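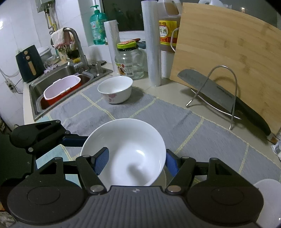 One reader of the last edition wrote in to say that the softener had run perfectly well for months and then, one March morning, the kettle was furring up again, and could we please put the part about salt somewhere a person might find it. Quite right too, and so the salt now has a section of its own, with the hardness setting alongside, as the two really do go hand in hand.

Omen Under-Sink Water Softener
Section 4: Setting the hardness and filling with salt
By the Omen handbook team
Updated March

We use cookies to remember your model and language. Accept all | Manage choices

Before you start

By now the softener should be standing upright in the cupboard, with both hoses connected and the bypass lever still turned to BYPASS (if it isn't, pop back to Section 3 and we'll meet you here again). You'll want the test strips from the accessory bag, a clean jug, a dry cloth and a bag of salt. Tablet salt and block salt are both fine, but please choose one and stick with it, as the two don't sit well together in the same cabinet.

Setting the hardness

1. Run the cold kitchen tap for a minute or so, then fill the jug.

2. Dip one test strip in the water, give it a gentle shake and lay it flat on the cloth. Wait until the colours settle, then match them against the card. Daylight is kinder than a kitchen bulb for this!

3. Plug in the softener. The display shows 20, the setting it leaves our workshop with, and it will flash until you change or confirm it.

4. Press and hold SET until you hear a beep. Use the arrows to move to the number printed beside your colour on the card.

5. Press SET once more. The number stops flashing, and that's the fiddly part over.

Note: If your strip falls between two colours, go for the higher number. You'll use a little more salt over the year, but the water will stay soft right up to each rinse.

Filling with salt

6. Lift the lid and check that the cabinet is clean inside. There may be a little water at the bottom from testing at the works, and you can leave it where it is.

7. Pour the salt in slowly until it reaches the moulded line. Do keep the bag low as you pour, because tablets dropped from a height can chip the float tube.

8. Wipe any stray grains from the rim with your dry cloth. Salt left under the lid draws in damp and will mark the hinge in time.

9. Close the lid until it clicks.

Caution: Never use table salt, cooking salt or the rock salt sold for paths and drives. The fine sorts cake into a solid lump and the coarse sorts leave grit in the valve.

The first rinse

10. Turn the bypass lever to SERVICE, quite slowly, and look over the hose joints as the water comes through. A drip at this stage usually wants a quarter turn of the nut and no more.

11. Press RINSE. The softener will grumble and gurgle for a while, and there will be water running to the drain. All of this is normal, though it does sound rather alarming the first time.

12. When the display goes back to the time of day, run the cold tap until the water is clear. It may look cloudy to begin with, which is only air.

Caution: Don't drink from the softened tap until the first rinse has finished. If anyone in the house is on a low-sodium diet, or you're making up a baby's bottle, use the separate unsoftened tap.

If the display shows a code

103: The lid is open or hasn't clicked shut. Close it and press SET.

708: The salt is low, or has formed a crust with a hollow beneath. Press down on the salt with the handle of a wooden spoon, gently, and top up if it sinks.

After that it's simply a matter of lifting the lid every few weeks to see how the salt is getting on. Spare test strips are part number 2695, and it's worth keeping a packet in the drawer in case your supplier changes where your water comes from.

Related pages
Section 3: Connecting the hoses and bypass
Section 5: Changing the rinse time
Going away for a fortnight or more
Descaling an older kettle or shower head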